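4.3 대형 꽃무늬 벽지와 '자연 노출' 효과에 대한 재검토

식물 문양 벽지가 실내 거주자의 긴장을 낮춘다는 주장은 최근 벽지 업계의 홍보물에서 거의 상식처럼 되풀이된다. Levirier의 견본집은 대형 꽃무늬를 "정원을 향한 창"이라 부르고, Fenlow 역시 비슷한 표현을 쓴다. 그러나 본 연구가 검토한 문헌 가운데 실제 식물과 인쇄된 식물을 분리하여 비교한 경우는 드물었고, 문양의 크기와 밀도를 변수로 통제한 경우는 더 드물었다. 살아 있는 화분이나 창밖 풍경에서 얻은 결과를 벽지에 그대로 옮겨 적용하는 관행에는 동의하기 어렵다.

Tam(Tzu-hsuan Tam)의 설문은 응답자 141명을 대상으로 꽃무늬 벽지에 대한 호감도를 물었다. 호감도가 높게 나온 것은 사실이나, 견본은 한 변 600mm의 평면 조각이었고 응답자는 이를 책상 위에서 내려다보았다. 벽 한 면을 덮은 상태, 나아가 여러 면을 둘러싼 상태에서 같은 답이 나올지는 알 수 없다. Tam 자신도 이 점을 한계로 적었지만 후속 인용에서는 대체로 빠져 있다. 호감과 휴식 효과를 같은 것으로 취급한 점도 문제이다.

문양의 반복 단위도 따져 볼 필요가 있다. Cordeiro의 대형 문양은 세로 반복이 800mm에 이르러, 넓은 벽에서는 한 송이 한 송이가 구별되지만 좁은 공간에서는 반복이 완결되기 전에 모서리를 만난다. 제조사는 이를 "풍성함"이라 설명한다. 필자에게는 시각적 부담의 문제로 보이며, 적어도 어느 쪽인지 판단할 자료가 아직 없다. 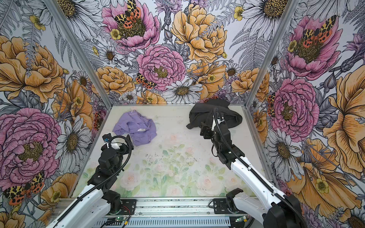 그림 7. 안쪽 벽 세 면에 적용된 대형 식물 문양.

문양의 밀도는 색채보다 덜 논의되지만, 좁은 공간에서는 오히려 먼저 검토되어야 할 변수이다. 바탕색을 밝게 하면 답답함이 줄어든다는 통념이 대표적이다. 그림 7의 벽은 바탕이 옅은 회백색인데도, 분홍과 황금빛 모란 사이를 회색 양치류 잎이 메우고 있어 눈이 쉴 만한 빈 면을 찾기 어렵다. 꽃 위에 앉은 나방은 주황빛 뒷날개와 검은 점 때문에 꽃과 시선을 다툰다. 이러한 구성을 '자연'이라는 한 항목으로 묶어 평가하면 꽃, 잎, 곤충 중 무엇에 대한 반응을 측정한 것인지 분간할 수 없게 된다. 가는 검은 선으로 윤곽을 그린 도판풍의 표현이 실물에 대한 연상을 강화하는지 약화하는지도 별도로 물어야 한다.

따라서 본 절에서는 식물 문양의 효과를 인정하거나 부정하는 결론을 유보한다. Berkia의 무지 벽지를 대조군으로 삼은 기존 비교도 색과 질감이 함께 달라졌으므로 근거로 채택하지 않았다.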